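From: Boglárka Bozsik
Subject: Re: [handling-practice] Draft rule 21, objects near the target

> Rule 21 says "clear the table before every take". In homes this is
> not realistic. Can we write a distance instead?

I agree with the comment. At Skondik we tried the strict version in April and the operators spent more time moving things than recording. My proposal for the text:

"Objects that are not part of the task may stay, if the fingers can open fully on both sides of the target without touching them. Loose cables must be kept away from the fingers."

The second sentence is new - Vasiliu asked for it. I would also keep the glove rule as it is.
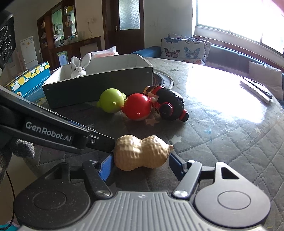
Peanut toy between the finger pads, other toys behind it.

If there are no objections until Thursday, I will put this wording in version 26.

Regards,
Boglárka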